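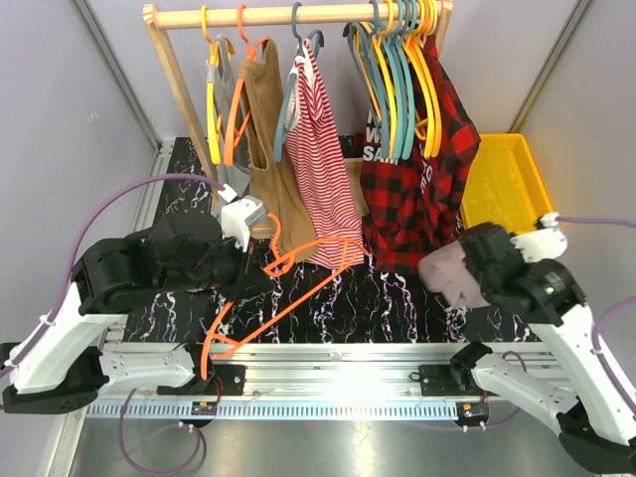
Fig. 1. Small rail on the black top, hangers bunched to the right.

10/24/01

Rail again. The wood one, still not oiled, still shedding the odd splinter into anything knitted. Rod is holding its line well enough with the current load on it. I had put money on a sag by now and owe Rachid Kabbaj a coffee.

Hangers: the plastic ones from Zoswood are too slippery for the rod. Give one a shove and its neighbours go with it, and before long you have what Fig. 1 shows at the right, teal and yellow hooks all on top of one another like commuters. The orange and the brown sleeveless top are at the civilised end. Separating a clump takes two hands and some language. Tried a strip of masking tape along the top of the rod on Monday — better grip, but the hooks then refuse to slide at all, and it looks dreadful. Tape came off again. Most of it.

Sleeveless tops slip at the shoulders. The striped one goes too if the neck is at all stretched, and its neck is very stretched. The check shirt behaves as long as the top button is done up. Rule from now on: top button done up. I have written this on the wall before.

Colours. Rachid wants hangers sorted by colour, yellow for light garments, teal for heavy. A lovely scheme which lasts until the first person is in a hurry. I was the first person.

Spacing: marked the rod in pencil every 50 mm, then found the shirts want nearer 100. Rubbed out every other mark. Please ignore the faint ones.

Mtshali have notched rods in the same diameter, sold in packs of 15, which is 14 more than we need. Asked whether they would split a pack. Awaiting reply. Trutdale might go halves, they have the same trouble with their rail and more shirts.

To do: sand the left upright. Find the other pencil. Check the rod again in December with the coats on, when I expect to win my coffee back.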